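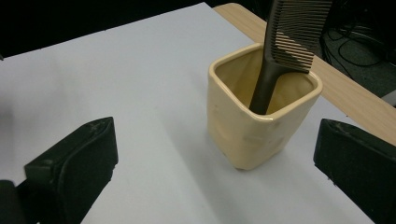
Fig. 1. Comb in cup, gripper open, view from the hand-held tool.

From: Tõnu Uibo
Date: 02/09/2022
Subject: Re: [grasp-learn] thin objects, wrist view only

> We trained the Clernstead baseline on 3,000 demonstrations and it
> still fails on anything thin that stands in a container. The fingers
> close on the rim instead. Did you see the same with Savex, and did
> more data help?
> Ekwueme

Yes, same failure. More data of the same kind did not help much. Going from 1,000 to 3,000 demonstrations left the rim grasps almost unchanged.

What did help was splitting the approach from the close. We label the moment at which the fingers stop moving forward, and train a separate head on the last 2 seconds before it. With that change Savex picked the comb on some 80 per cent of trials at Sernden. I have not run it on your split.

The attached figure is typical of the hard case. The handle leans towards the back left of the cup and the teeth run out of the top of the view, so the policy never gets the full outline. The rim is thick and pale and by far the easier edge to find. Against white paper the cup itself has fairly low contrast, but the comb is black and should be easy to pick out.

Two questions back to you. Do you crop before resizing? And are your finger widths logged at the image rate or interpolated? Ours were interpolated until January and the stop labels were late as a result.

Tõnu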